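Gridska 2지 그리퍼, 예산 짜기 전에 읽어 보세요

안녕하세요, Oravari에서 그리퍼 상품을 맡고 있는 Iresha Dewan이에요. 요즘 PC 분해랑 부품 회수 쪽에서 문의가 부쩍 늘어서, 상담 때 제일 많이 받는 얘기만 모아 봤어요!

일단 가격부터요. 본체는 900유로이고 손목 브래킷이랑 케이블은 포함이에요. 그런데 견적서 받아 보시면 다들 손끝 패드에서 멈칫하시더라고요(저도 처음엔 그랬어요). 패드는 소모품이라 따로 잡으셔야 하고, 다섯 세트 묶음으로 사시는 게 낱개보다 훨씬 나아요. 금속 섀시 안에서 종일 돌리실 거면 처음부터 두 묶음 넣어 두세요.

납기는 보통 30일 넘게 걸려요. Requena 창고에 재고가 있으면 더 빠른데 12월 주문은 늘 밀리니까, 올해 예산으로 처리하실 분들은 미리 연락 주세요~ 로봇 팔은 별매이고, 쓰시는 팔의 플랜지 규격을 알려 주시면 어댑터가 필요한지 제가 봐 드려요.

그리고 설치비! 이거 빼먹고 품의 올리셨다가 다시 쓰시는 분 진짜 많아요. 현장 설치는 하루 단위로 청구되고 출장비는 별도예요. 직접 다실 수 있으면 당연히 빼셔도 되고요. 저희 Fledcombe 작업실에서 시험도 가능한데, 실제로 다루실 케이스를 한 대 들고 오시는 걸 추천해요. 드라이브 베이 주변은 제품마다 공간이 제각각이라 도면만 보고는 저도 장담을 못 하겠더라고요.

시험 예약이랑 견적은 Olga Escobar에게 문의해 주세요. 수량이랑 희망 납기만 적어 주셔도 돼요.

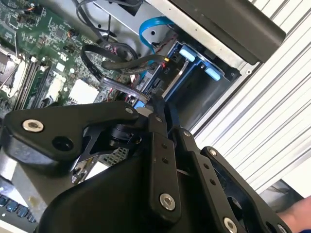 케이스 내부 작업, 드라이브 베이 부근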